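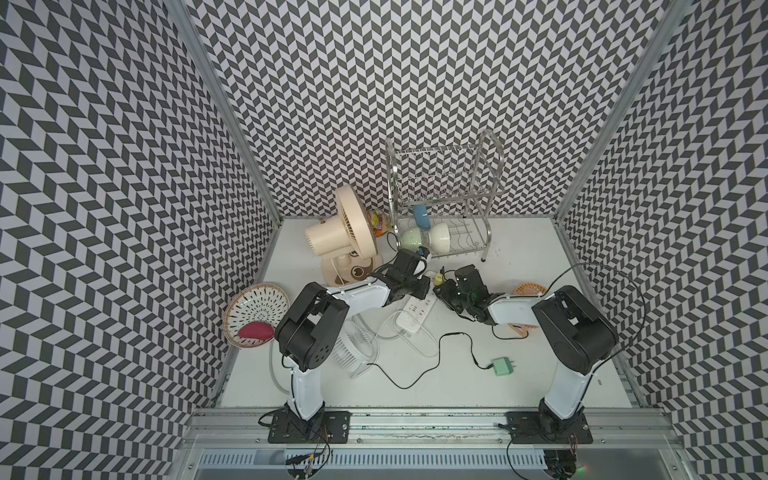
Fitzgerald Crenshaw wrote to me that a repair shop which charges $64 to look at a desk fan deserves to go out of business. He had read my February column on Plimell closing its service counter, and he wanted me to know he had thrown his fan out and bought another one for $70.

I understand the math. I don't think the shop is the one that got it wrong. The man at the counter has to pay rent, and an hour of his time costs what it costs. The new fan is cheap because whoever sold it pays nothing when it quits. The town pays. Skadevley has 2,000 households, and last year our transfer station took in 162 fans, heaters and other small appliances in a single month.

Most of what goes wrong with a fan is dull. The cord frays at the plug, or the bearing dries out and the blades drag. A drop of oil fixes the second one if you can get to it. On my old Talukder you take out four screws. On the Plireo my sister bought, the housing is glued, and the only way in is to break it.

I would start there. Require screws. Require that a cord and a switch be sold as parts for ten years, and print the price on the box. That would raise the price of a new fan a little, and I think it should.

Crenshaw also asked whether I have ever paid the $64 myself. I have, once, for a mixer. It took the shop nine days, and I use it most weekends.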